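Rough patch after sanding a white tabletop

Posted 8 Dec 2025 by Plekitell

I sanded a painted tabletop with 60 grit and repainted it. Scratches still show through in side light. Do I need to strip it?

Gellis
No. 60 is too coarse for a finish coat. Go over it with more paint.

Mahrous
More paint won't fill those scratches. Let the coat cure, then sand flat - block, not fingers - and prime. Check with a lamp held low from one side.

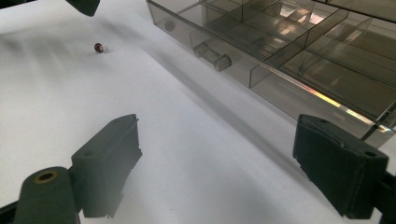

Photo: Verkport

Soft gray shading on white is easy to mistake for a dip, so move the lamp before sanding again.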